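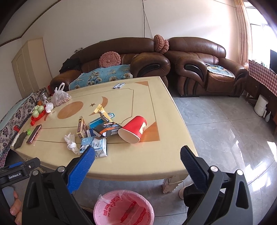

Since July we have two kinds of working day at Kikmont, and many colleagues from the other branches ask me how it is to change between them. On a normal day we go to the customer's home and clean it with our own hands. On a gripper day we go to a home where the family has agreed to it, and we do the clearing of tables and floors with the hand-held grippers, so that the movements can be used later for teaching the Abera machine. I was a cleaner for many years before I became team leader, and I thought I knew everything about a living room table. Now I look at it differently. A red paper cup lying on its side, a crumpled snack wrapper and a knotted plastic bag are three separate problems when you have only two ribbed finger pads to hold them with, and a pink bin standing right next to the table does not make it as easy as you would think.

At the Poston branch there are 28 of us, and four work with the grippers in any one week. We rotate, so everybody who wants has a turn. In the beginning only the younger ones put their names on the list. Lorraine Holroyd said she would wait and see. In the third week she tried it in the training room, and now she is the one who shows new people how to come to a box from the side and not from the top, and how to wait a moment before lifting. She has a very calm hand. The engineers at Nastomberg asked her to visit them and explain how she does it, and she went there with Wayne Sedgwick by train.

I want to write also about the worries, as I promised to do this at the last staff meeting. Several people asked if we are teaching the machine to take our work. I asked this question myself to Nigel Hebden, our operations manager, and I wrote down his answer. He told me that no contract hours will be reduced because of Abera until the end of next year, and that the machine is planned for offices in the evening, where we have trouble to find staff. This is a promise with a date on it, and some of us would prefer one without a date. I told him so. He will come to Poston to speak about it, and please bring your questions in writing if you don't like to speak in front of others.

What has changed already is the body. On gripper days there is no scrubbing and no chemicals, and my knees are thankful for that. But the forearm gets tired in a new way from squeezing the handle, and the work is slow. A table which I clear by hand while I am thinking about my dinner can take most of the morning, with every piece picked up and put down again many times. Tirta Yusof got a sore thumb in his second week and did not tell anyone. Please tell someone! We now change hands every half hour and take a break when the battery is changed.

The pay is the same per hour for both kinds of day, and the travel time to the gripper homes is paid from this month. If it is missing on your slip, come to me.

A few practical things. Do not move letters, medicine or phones with the gripper, also when the family says it is fine. Put them to one side by hand before you start, or leave them where they are and work on the other things. Thin sachets and anything lying completely flat can be skipped if you have tried twice. Speak with the people who live there, they are often sitting or standing close by and they like to know what you are doing.

The next open training is on Saturday, March 25, 2023, in the Poston training room, with Lorraine and me. Coffee is there from the start, and you can try both sizes of handle. The list for names is hanging beside the key cabinet.

Senthil Rodrigues
Team leader, Poston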